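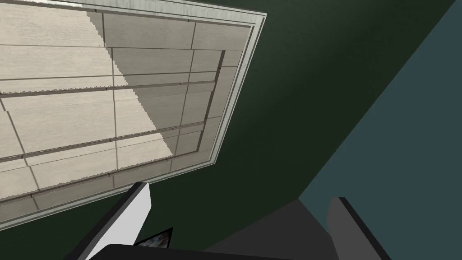 Wrist view in simulation, gripper open.

About Fundent

Fundent tests control software for mobile robots that work indoors. The firm was founded in Prenska and keeps a second office at Giswood. Most of our present work follows from one fault.

In February a release candidate of the Grajales controller reported an open gripper as closed. The arm then moved on as if it held a part. The cause was a stale position value, kept for 58 milliseconds after a restart. No hardware was involved, and the release was withdrawn.

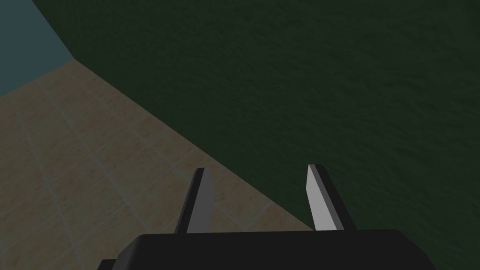
What happens when a test run fails?
The run is stopped, the log is locked and the release is held until the fault has been repeated and explained.

We have since rebuilt the test set. It holds 181 cases, 30 of them on door work, where a wrong gripper state can put load on a handle or a hinge. Each case is run in simulation with three different start positions — the original fault showed in only one.

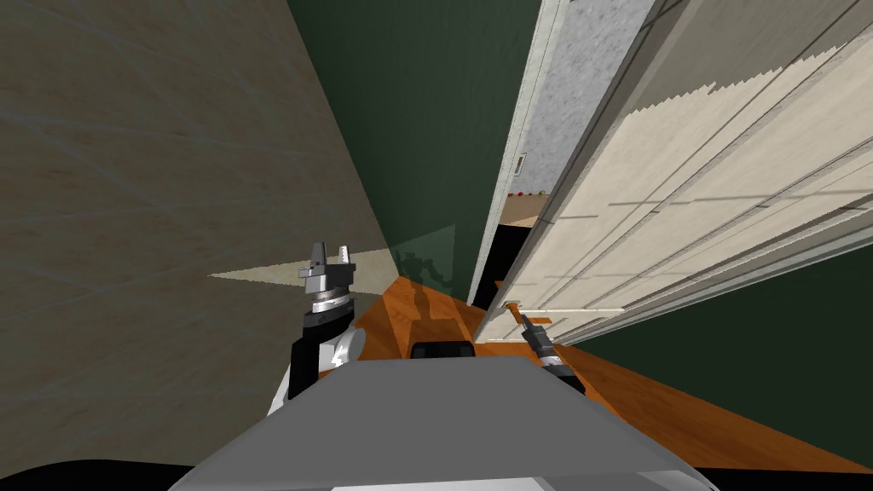
Text: Eoin Corrigan, Safety Testing
Last revised 4th October

Door cases remain the slowest to clear. Two still give a late stop when the arm restarts close to the handle, and both are listed as open in our fault register. Customers can ask the Giswood office for the current register.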